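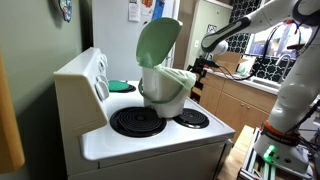
Kitchen > Sorting & Scraps > Gornel Countertop Compost Bin

Our Gornel bin is white plastic with a pale green hinged lid and a handle that loops round the front, and it has been a favorite in our shop for ages (we have one at home too!). Use it with compostable bags, folding the edge well down over the rim. Peelings and coffee grounds go in here, while cans go in your metal recycling. 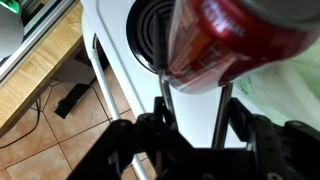 Ayuba Lamptey wrote to ask whether the lid comes off for washing, and would we please sell spare handles.
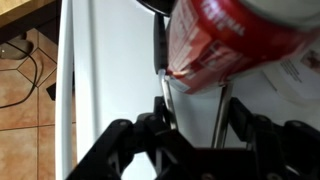
Bags come in rolls of 33, and we're always glad to tuck an extra roll into your box.

Related items
Priltuvton Can Caddy
Draltero Bags, 80 pack

© Gyamfi | Contact us | Back to top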